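7. Handing glassware over to the Rurnar cell

This section is for packers and shift leads at the Clusen site. From August 31 on, the cell picks clear and tinted glass at bench 4. Packers no longer lift each item from the bench. They load the bench, watch the picks, and handle anything the cell refuses.

Before the shift

1. Sign in at the Mogensen panel with your own badge. The shift lead's badge will not unlock hand mode for you.
2. Wipe the finger pads with a dry cloth. Do not use glass cleaner.
3. Set grip force to 5 for glass. The panel goes back to the default setting after every power-off.
4. Select GLASS, SINGLE and press Confirm.

CAUTION: Keep hands out of the marked area while the lamp is green. Press Hold and wait for amber before reaching in.

During the shift

5. Load one item at a time, with space on both sides for the fingers.
6. Check the wrist view on the panel at the first pick of each new item type. Both fingers should be at the same height, one on each side of the glass.

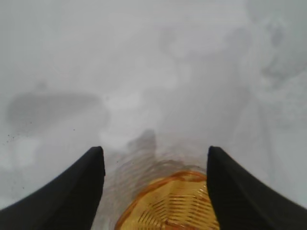
Figure 4. Wrist view, clear glass with amber ridged section between the fingers.

7. If the fingers are uneven, press Hold, move the item by hand, and press Retry.
8. After a second refusal, pack the item by hand and log it under Skollent code 70.

Note: Refused items do not count against a packer's rate. Time spent at the panel is logged as work time, and the rotation between bench and panel is set by the shift lead.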